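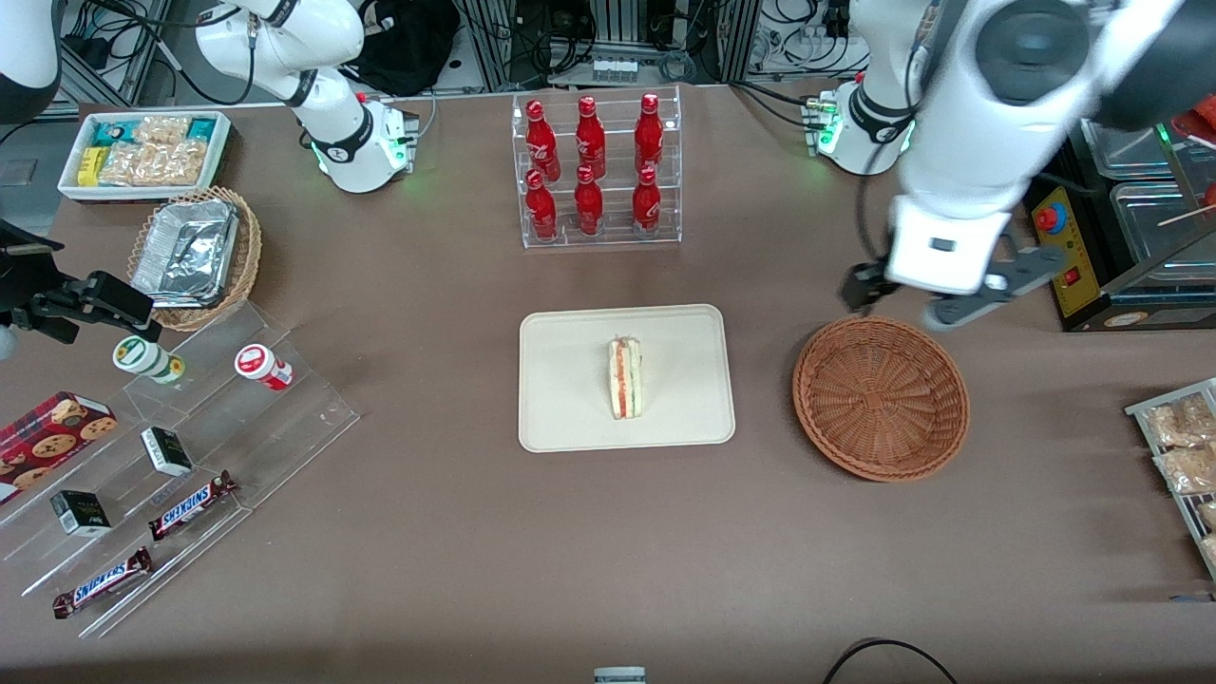
Peiyu would rather have the sandwiches at the front of the table, where people reach first, and the drinks behind. Her note on last week's entry says the tray in the middle is fine as long as it gets topped up one wedge at a time.

November, 2:15 pm. Counter layout, second go.

Cola stays in the clear two-tier rack at the back, two rows of three. Back row sits a bit higher, so the labels can be read from the front. No change there.

Cream tray directly in front of the rack. One wedge standing up on it, white bread, pink and green filling. Stands well enough on its own. Would like to try it with four before deciding anything.

Round basket to the right of the tray is still empty. Ivars wants rolls in it, Nerys wants fruit. I'd go with fruit, less crumb on the felt. The brown felt is a pain to clean and I spent a good while on it this morning with the lint roller.

Snack packets are in the white rectangular tray, yellow ones on the left. Foil containers are in the other woven basket just below. A few of the lids are crinkled. Need to order more, the Grokell ones come in packs of 80 and take up to 9 working days.

Stepped acrylic stand along the left: Aisling measured the treads and the Toft boxes are too deep for them. Golter's are narrower, 300 mL size. Asked Deirdre for a couple to try.

To do
- price cards, bigger lettering
- liner for the empty basket
- ask Peiyu whether she means the front edge or just forward of centre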